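4. Setting up the Midden kitchen compost bin

Read this section before you put anything in the bin. The leaflet in the box says you can be composting "in moments". You can't, and the bins that come back to us smelling of vinegar have mostly been started that way.

4.1 Before you start

You will need the bin, the lid, the drip tray, one carbon filter and a bag of starter bran. The Midden takes the Vura filter. The Lirkovik filter looks the same and will push into the lid, but it is thinner and air gets round the sides.

1. Rinse the bin in plain water and let it dry. Leave out the washing-up liquid.
2. Press the drip tray down until it clicks on both sides.
3. Fit the filter with the printed side facing you. Some batches have no print. In that case either way up will do, whatever the leaflet says.
4. Spread 13 g of bran over the tray. Kitchen scales are better than the scoop, which holds more than its line suggests.

Note: the filter is sold as lasting six months. We would plan on three, and sooner in a warm kitchen.

4.2 Collecting scraps

5. Keep a small open bowl on the worktop and empty it into the bin once a day. Lifting the lid for every teabag lets in air, and flies.
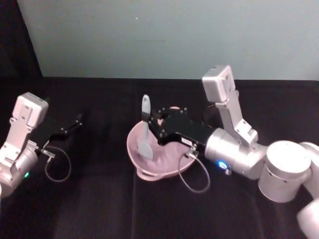

Do I need to buy compostable liners for the bowl?
Save your money. Most liners break down far more slowly than the food inside them, and a bowl can simply be rinsed out.

6. Chop anything larger than a matchbox. Broccoli stalks and melon rind are the usual culprits.
7. Press each layer flat with a spatula or an old masher, then add a pinch of bran.

Caution: do not add liquids, cooking oil or bones. The maker's chart allows "small bones". We have yet to see one rot in a bin this size.
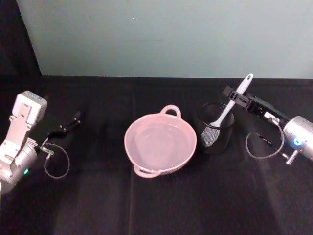 4.3 Draining and emptying

8. Open the tap every other day once liquid starts to collect. If none has come after two weeks, your scraps are probably on the dry side – that is no fault.
9. Dilute the liquid well before using it on plants. Claims that it doubles tomato crops should be taken with some salt.
10. When the bin is full, close it and leave it for a fortnight. Then bury the contents or add them to an outdoor heap. They will still look like food. This is normal, despite the crumbly brown soil shown on the box.

Note: part 384 is the replacement tap washer and part 733 the lid seal. Order by number, as the shop's drawings have them the wrong way round.

Caution: do not tighten the tap with pliers. Hand tight is enough, and the thread is soft.

Section revised July 2018. The storage advice for bran has moved to section 6.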